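Sturna publishes audit terms for automated tenant screening and withdraws its "reliability" score

July 2021

Sturna, which supplies application screening software to letting agents and housing associations, has published the terms under which its scoring system will be open to outside audit. The company has also withdrawn the single "reliability" score that it has shown to landlords next to each rental application.

The changes apply to all accounts using Sturna Screening, including accounts reached through the Zemdale property management package. Customers do not need to install anything. Reports already issued remain readable in the account archive, but the score field in them is now blank and carries a note giving the date of withdrawal.

What is being withdrawn

The reliability score was a number between 0 and 90. It was calculated from the application form, the applicant's rental history where a former landlord had supplied one, and a set of signals drawn from public web pages and social media accounts matched to the applicant's name and email address. Applicants were asked for consent on the first page of the form. An application could not be submitted if consent was refused.

In February, Sturna asked the consultancy Babić to review the score. Babić was given the model, the feature list and 1,000 past applications with names and contact details removed. Its report raised the following matters.

The matching of applicants to social media accounts was not dependable for common names, and the system had no step at which a wrong match could be noticed by the applicant or by the landlord.

Several web signals had no demonstrated connection with rent arrears or damage to property. They included the hours at which posts were made, the share of posts written in a language other than English, and a "tone" value produced by a general purpose text classifier.

The score was shown without any measure of uncertainty. Two applicants whose scores differed by 5 points could not be reliably told apart on the evidence held, yet the default view sorted applications from highest to lowest.

Consent collected as a condition of applying for a home was unlikely to be freely given.

Sturna accepts these findings. All web and social media signals have been removed from the product and the matching service has been switched off. Data collected by the matching service will be deleted within 60 days of this release, apart from the sealed sample needed for the audit described below. That sample will be held by Babić and not by Sturna.

What replaces it

Reports now contain three separate sections: identity check, affordability check and references. Each section states what was checked, which source was used and when. Where a check could not be completed, the report says so and gives the cause, for example that a former landlord did not reply. An incomplete check is no longer treated as a negative result.

Sections are not combined into an overall figure, and applications are listed in the order in which they were received. A landlord may filter by whether a section is complete. The option to reject applications automatically has been removed, and a rejection must now be entered by a named user of the account together with a written reason.

The affordability check compares declared and verified income with the rent. It is a fixed calculation, the formula is printed in the report, and no machine learning is used in it. The identity check still uses an automated document reader supplied by Vivora. Where the reader returns a low confidence value, the document is passed to a member of staff before any result is shown.

Access for applicants

Every applicant receives a copy of the report at the same time as the landlord. The copy is complete, and includes the source of each item and the wording of any reference. Applicants may dispute an item by using the link in the report or by post. While a dispute is open, the item is marked as disputed in the landlord's view.

Applicants who were scored under the previous system may ask for their score and a list of the signals used to produce it. Requests will be accepted for 90 days. No fee is charged, and an account is not needed. People who are unsure whether they were scored can send the address of the property and the month of application, and Sturna will search on their behalf.

Audit terms

The audit terms cover any automated component that contributes to a report. At present this means the document reader and the software that extracts figures from payslips and bank statements. Auditors will receive access to the component in a test environment, the documentation of its training data as far as Sturna holds it, error logs with personal details removed, and the record of disputes and their results.

Auditors may publish their findings without approval from Sturna. The company may ask for a delay of no more than 60 days where a finding describes a security weakness that has not been repaired. It may correct matters of fact in a reply, which will be published with the report. Auditors may not be paid according to the result.

Vivora has agreed to the same terms for the document reader, with the exception of its source code, which remains closed. Sturna considers this a limitation and has recorded it as such in the terms. Auditors can test the reader with their own documents but cannot inspect how it reaches a result.

Known limits

The new reports do not remove all sources of unfair treatment. References depend on the honesty of former landlords, and applicants renting for the first time will have an empty section. The payslip software performs less well on handwritten and photographed documents, which are more often supplied by people in irregular work. Error rates by document type will be added to the product documentation when the first audit is complete.

The removal of the score does not prevent a landlord from searching for an applicant online. Sturna's terms of use now forbid the pasting of such material into the notes field of an application, and notes are included in the copy sent to the applicant.

Information for customers

Accounts that relied on sorting by score will see the new order at next sign-in. Connections through the Zemdale package will return an empty value for the score field until the field is retired, and developers should remove any rule that depends on it. The audit terms, the Babić report and a description of the new report format are available in the documentation section of the Sturna website.
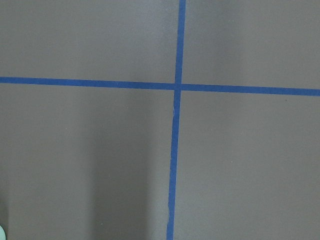
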